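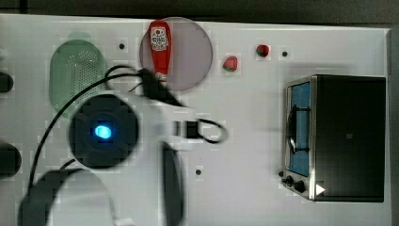
Fig. 1. Colander, plate and ketchup bottle.

Unit 6: Liquids that do not behave like water

These notes go with the second half of the food materials module. Read them before the April practical. The worked figures from the lecture are repeated here, but the graphs are only in the slides.

1. Viscosity, a reminder

Viscosity is a measure of how strongly a liquid resists being made to flow. Water has a low viscosity and golden syrup a high one. In the last unit we treated viscosity as a single number for each liquid at a given temperature. Liquids for which this works are called Newtonian. Water, milk, cooking oil and thin sugar solutions are all close enough to Newtonian for kitchen and factory purposes.

To measure it we need two quantities. Shear stress is the force applied along a surface divided by the area of that surface. Shear rate is how quickly the speed of the liquid changes from one layer to the next. For a Newtonian liquid, if you double the stress you double the rate, and the graph is a straight line through the origin.

2. Shear thinning

Many foods do not give a straight line. In ketchup, mayonnaise, yoghurt and most salad dressings, the viscosity falls as the shear rate rises. This is called shear thinning. In ketchup it comes from the small pieces of tomato cell wall and the pectin around them, which form a loose network. Flow breaks the network up and lines up what is left.

A single viscosity for ketchup therefore means very little unless the shear rate is given with it. In your lab reports, a viscosity with no shear rate will lose marks.

3. Yield stress

Some materials will not flow at all until the stress passes a certain value, the yield stress. Below it they behave like a soft solid. A spoonful of ketchup keeps its shape on a plate, while a spoonful of oil spreads out.

Worked figures. A sample of the Tullden sauce used in the lecture has a yield stress of 38 pascals. A layer on a tilted plate feels a stress at its base equal to density x g x thickness x the sine of the angle of tilt. Take the density as 1100 kg per cubic metre, the thickness as 6 mm and g as 9.8. At 63 degrees the sine is 0.89 and the stress comes to 58 pascals, so the layer slides. With the plate at 30 degrees the sine is 0.5 and the stress is 32 pascals, so it stays put. Work out the angle at which it just begins to move and bring your answer to the tutorial.

4. Time effects

Shear thinning depends on how fast the material is being sheared. Thixotropy depends on how long. A thixotropic material gets thinner while it is stirred at a steady rate and recovers when left to stand. The two are often confused, partly because many sauces show both. When you load a sample into the instrument you disturb it, and it must be left to rest before the first reading. For the practical, use the rest time on the bench sheet.

5. Why packaging matters

In a rigid glass bottle, the only stress on the sauce comes from its own weight and from any shaking or tapping. Squeezing a flexible bottle adds pressure, and the sauce is sheared most strongly as it passes through the narrow opening. Storing a bottle cap down keeps the contents near the opening, so less squeezing is wasted on moving air.

The Sutter notes on the reading list go through flow in a round tube with a yield stress. The main result is that the middle of the stream moves as a solid plug and all the shearing happens near the wall. You should be able to sketch this.

6. The practical

You will use the Clineo viscometer in the Tusthorpe building. Each pair tests one sauce and one oil. Put 400 ml of sample in the beaker, start at the lowest speed, and go up through the settings and then back down. Record both sets of readings. If the two sets do not agree for the sauce, do not average them. Plot them separately and say what the gap tells you.

Clean the spindle between samples with warm water and a soft cloth. Dried sauce on the spindle changes its effective diameter and gives readings that are too high.

Terms to know: Newtonian, shear stress, shear rate, shear thinning, yield stress, thixotropy, plug flow.

Not covered here: shear thickening (cornflour in water) comes in the next unit, with the material on starch.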